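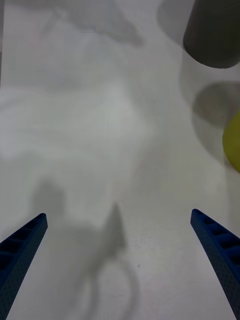

Zarnetti tabletop sorting bins are small open-topped bins for sorting drinks containers where they are emptied, on a break table, a canteen counter or a classroom bench. They are sold in pairs, grey for bottles and yellow-green for cans, although you can use either colour for either job. The two colours are easy to tell apart on a white worktop, even when only a curve of the yellow-green one shows at the side. No lid is supplied and there is no pedal or flap to clean.

Size and capacity

The bins taper towards the base, so empties slide down and settle at the bottom. How many fit depends on whether they have been crushed first. Tall bottles can go in at a slant with the neck up, and the cap end then gives you something to hold when you take them out again.

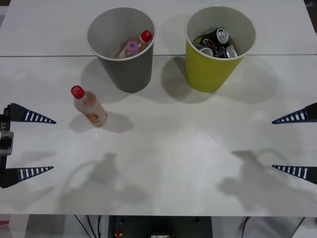 Stand the pair side by side towards the back of the table, with a gap between them wide enough for a hand. If your table is made of two panels, check that both sides of the join are level before you put the bins across it. Each bin has a white rim and a light inside, which makes it easier to spot a can dropped in with the bottles.

What to put in

Plastic drinks bottles, with or without caps. Aluminium cans, whole or crushed. Labels can stay on unless your collector asks for them to be removed. Pour away leftover drink first.

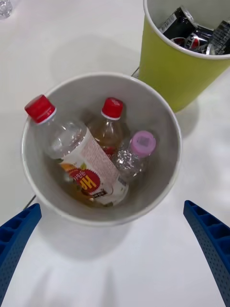

Do not use the bins for glass, batteries or hot liquids. They are meant for light items and should be emptied at least once a day in a busy room.

Cleaning

Wipe out with a damp cloth and washing-up liquid, then leave upside down to dry. Sticky marks from juice come off with warm water. Do not use scouring pads.

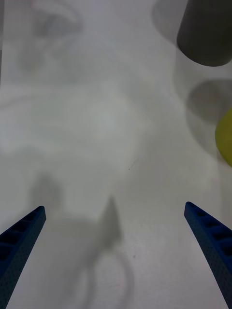
Ordering

Sold in packs of 2 (one of each colour). Cartons of 100 are available to schools and offices through Eltport. Unused bins can be returned within 14 days. For mixed cartons or single colours, contact Daiane Rocha in the Zarnetti sales office.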